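When the Fingers Wouldn't Let Go: A Talk With Niilo Lehtinen

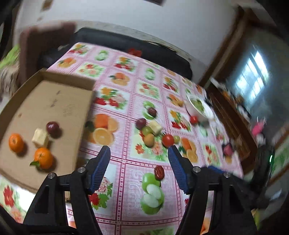
Fruit sorting on the kitchen-style table at Lemcombe, with the hand-held gripper open over a jujube.

Niilo Lehtinen puts the kettle on before he will say a word about the jammed gripper, and by the time the tea is poured he has already told me about his drive in, his knees and the price of mandarins. He has bought a great many mandarins for work. When we do get to the fault, he goes slowly and leaves very little out.

"It was August, and we were on session 38 with the hand-held tool," he says. "You hold it, you squeeze the trigger, the two fingers close, and you put the fruit in the box. Over and over, so the arm can learn from it later. I could do it half asleep, and I suppose that was part of the trouble."

The tool is called the Ratel, and the Lemcombe group had been using it for most of the summer with soft foods. Lehtinen was picking up a grape when the left finger stayed where it was after he released the trigger. He did what most of us would do and reached in with his free hand to pull it back. The linkage snapped open and pinched the skin between his thumb and first finger.

"Oh, I said some words! It wasn't a bad cut, I want to be fair about that. A bandage and a cold cloth. But I sat there looking at it and thinking, well, you have told every single person in this building to keep their fingers out of that thing."

They stopped for the day and took the tool apart that evening. Dried juice had worked its way into the pivot on the left side, and the return spring behind it had been fighting the gum for who knows how long. Going back through the logs, they found 43 slow releases out of 2137 grasps, nearly all of them on the same side and most of them after tomatoes.

"It was there in the numbers," Lehtinen says, and he shakes his head at his cup. "A slow release still counted as a good grasp, you see, so the software was quite happy. Every evening I looked at the total and went home pleased."

They threw out 759 recordings from the last stretch, which he says hurt more than the thumb did. His colleagues at Matmont wanted to keep some of them, and there was a long phone call. In the end he got his way. "If the finger is sticking, then the timing is wrong, and I didn't want an arm learning my bad timing."

The pivots are now wiped down every time the fruit is changed, and the log flags any release that drags. There is also a wooden spoon hanging by the door for freeing a stuck finger, with the power off first. Phetsri, the supplier, sent a new set of springs, and the written report was closed on 06/09/2020.

I ask whether he is nervous picking the tool up again. He thinks about it while he peels one of the mandarins for me.

"A little, with the tomatoes," he says. "Have some of this, it's a sweet one."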